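Visit to the Arerstead surgical skills center, July

I had been meaning to see the skills center at Arerstead since the suturing rooms were redone, and in July I finally got a place on one of the afternoon visits. Our group was mostly people who teach in nursing and surgical tech programs, plus a couple of residents. Most of us wanted to see how the practice stations are run and what they get through in the way of supplies.

We signed in at the side entrance on the loading dock side. The main doors are blocked while the parking lot is being repaved, and the sign telling you so is easy to miss. Lockers take a quarter, which you get back. Coats, bags and drinks stay in the lockers. Shoe covers are in a bin by the inner door, and the large size had run out, so a few people wore two mediums stretched over the toes.

Cristóbal Maldonado runs the suturing program and took us around. He began in the supply room, a long narrow space with wire shelving down both walls. Suture is sorted by size first and material second. He used to sort it the other way and changed it after too many people walked out with the right material in the wrong size. Expired boxes donated by hospitals go on the bottom shelf with an orange sticker and are used for knot practice only. Foam blocks and silicone pads are kept at the far end. The pads come from a firm called Grekeo and are replaced when the slits start to tear at the ends. He showed us a worn one and a new one, and the old one had gone soft enough that a stitch would pull through with hardly any effort.

Next to the supply room is the open practice room, named Horrocks on the door. It has benches along three sides with a lamp at each seat. Beginners start with hand ties on a cord looped around a hook, then go to a needle driver and forceps on the pad. The rule is that you do not move on until your stitches are evenly spaced and lie flat without puckering the edges. Several students were working while we were in there and we were asked to keep our voices down. One of them was redoing a row that looked fine to me. Maldonado looked at it and told her the bites on the left were shallower than on the right, and once he had said so I could see it.

After that we went upstairs to the part most of the group had come for, the instrument-driven suturing. The same basic stitches are taught again here with the surgeon's hands away from the tissue. The thing everybody has to relearn is tension. With your own fingers you feel the thread tighten, and on the older consoles you have to judge it by watching how the tissue draws up around the stitch. Maldonado said people who were careful on the pads sometimes snap thread for days when they come upstairs.

The other habit he talked about was where to take hold of the thread. Gripping in the middle of a length roughs it up and weakens it, so students are taught to take it by the end, or by a part that is going to be trimmed off. The jaws have fine serrations that hold well, and they will fray the thread if it is grabbed over and over in one spot. He also likes the second instrument kept low and close to the work, ready to take over.
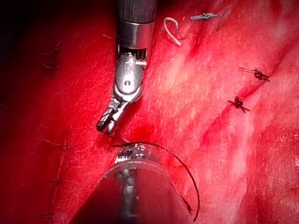
How long should a thread be cut for practice like this? Shorter than you would use by hand. Students at Arerstead cut theirs to a little more than the length of a palm for single stitches, and leave it longer for a running row.

We had time for questions in the review room, where a student and an instructor can go through a session together. The scoring sheet is one page. It covers spacing, depth, knot security and handling, and has a blank space at the bottom that the instructor has to fill in by hand. Two of the people in my group asked for copies and were told to email.

The last stop was cleaning and storage, in the basement. Instruments are rinsed, brushed and laid out in trays labeled Drallix, after the tracking system they use for checking things in and out. I would have liked longer down there – we were short of time and went through it fast. Each tray has a card listing what belongs in it, and nothing goes back on the shelf until the card has been initialed.

A few practical notes for anyone going. The visit takes most of an afternoon and you are standing for nearly all of it. The elevator only goes to the second floor, and the basement is stairs only, so call ahead if that is a problem. There is coffee in the lobby but no food. Ask at the desk for the supply list, which is printed and free and was the most useful thing I brought home.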